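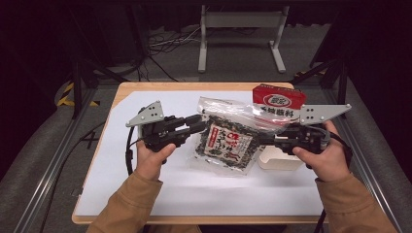

Two grippers over the papered table

Forum > Reading Room > Historical Fiction > Books narrated by servants?

sable_inkwell
I just finished The Salt Steward by Renata Riquelme and I need to talk to somebody!! The whole thing is told by the under-cook at Bakke Hall, and she only ever hears half of what the family says through the door. You piece the inheritance plot together from kitchen gossip and I loved it so much I read the last 90 pages standing up in the hallway. What else is out there with a narrator like that?

marginalia9
Oh, great pick. Try The Siltent Letters by Ebuka Ogbonna. The narrator is a clerk copying out other people's mail, and he starts changing words. Slow until chapter 6, then wow.

Tobi_Okeke
Going to disagree on Salt Steward, sorry. I liked the voice but the under-cook is always standing in exactly the right doorway. By the third overheard quarrel I was rolling my eyes.

sable_inkwell
But she gets so much of it wrong! She thinks the brother is dead for half the book. I thought that was the fun of it.

Tobi_Okeke
Fair, the brother part got me too. I still think the ending cheats – she suddenly reads Latin?

marginalia9
The priest teaches her. It's in the bit with the candles, easy to miss.

Tobi_Okeke
Huh. I'll go back and look.

quillandplum
Seconding Siltent Letters, except I'd say skip the prologue and read it after. Also Aparecida Figueiredo's Starnon books, which have a groom telling the story in book 2 (you can start there, I did). The horses have better personalities than most dukes I've read!

marginalia9
Skip the prologue?? The prologue is the best writing in it.

quillandplum
It gives away who's sending the letters! Beautiful, yes, but I'd want to find that out myself.

sable_inkwell
Okay, library holds placed on Siltent and Starnon 2, and I'm reading the prologue last. Should have both by August. Will report back!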